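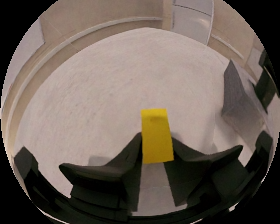

The yellow block, simulator view, station 2.

Huệ Mạc had packed fittings at Prandus for long enough to have her own mug hook, and now she was being paid the same rate to watch a yellow block on a screen.

"It's practising," said Khoa Cao, who had come over from Rusumus with a laptop and a new pair of work boots. "Once it's got the block down, we move it to real stock."

"Our stock isn't yellow," said Huệ. "Or square."

"The shape doesn't matter so much. It generalises."

She wrote that down, because the form had a box for comments. The form also had a box for grip, and she ticked it. On the screen the two dark fingers held the block upright over a pale table that had never had a coffee put on it. There was no tape gun on that table and no box of returns with a wet bottom. She supposed anyone could work well there.

Otakar Kolář came down from the office at smoko. He'd said at the August meeting that the jobs would change but the people would stay, and he said it again whenever he walked past, a bit quieter each time.

"How's our friend?" he asked.

"Which one?" said Huệ.

He laughed and looked at the number in the corner of Khoa's laptop. It said 224.

"Is that good?"

"That's picks in the hour," said Khoa. "Simulated."

"And a person does what?"

Khoa looked at Huệ. So did Otakar. She knew the figure perfectly well. It was 184 on a decent morning, with the labels checked, and it was 90 when the labels came through wrong and you had to ring Prusero and wait for someone to find the order.

"Depends," she said.

"On what?"

"Does it ring Prusero?"

Khoa said that was a separate module. Otakar nodded as if he'd been expecting a separate module, and went back upstairs.

After lunch Định Phùng wheeled his trolley over and stood behind her chair. He'd been moved to nights to make room for the trial and was in early to argue about his hours.

"That's it?" he said. "That's what I'm on nights for?"

"It's got a good hold on it," said Huệ.

"I could hold a block."

"You'd want a break, but."

He leaned closer to the screen. There was a small dark mark near the top of the block and he put his finger on the glass beside it. "What's that?"

Huệ had been wondering the same thing since ten o'clock. She called Khoa, who zoomed in, zoomed out and said it was probably nothing, most likely the colouring.

"If I sent a fitting out with a mark like that," said Định, "it'd come back."

Khoa said defects were a separate module as well. Huệ scrolled down the form until she found the comments box again. She typed: mark near top, operator not concerned. Then she deleted "operator", as she wasn't sure any more which of them that was, and put Khoa's name.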